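Search this site Search Enter keywords
Tuesday, December 6, 2022
By the Skemum editors

Rules first, then the arm

At Ostach, the workshop in Berge where robot arms learn to handle clothes, the safety rules fit on one page. The lead technician wrote them in April, after a long discussion with the operators.

"Before we had 34 rules, and people remembered maybe 3 of them," she told us. "Now we have five, and I can ask anyone at any moment."

The first rule is that hands stay away from the table while the arm has power. The second concerns the cloth under the garment: it must be flat before each run. "A wrinkle is a small thing, but the fingers can take it together with the trousers," she said.
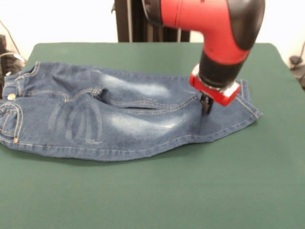
Denim has its own line in the rules. It is thick, and the folded layers may slide, so the grip is tested at low speed first. Buttons and rivets are to be avoided.

Every stop must also be written down, even a short one. The log now has 1,974 entries. "Some operators felt ashamed to write a stop. I said to them, please write, I will not be angry."

She would like other workshops to use the same page. Skultness has already asked for a copy, and she has sent it with her corrections in pencil.

Related
Who may press the reset button?
Gripper checks before the morning shift
Berge workshops open their doors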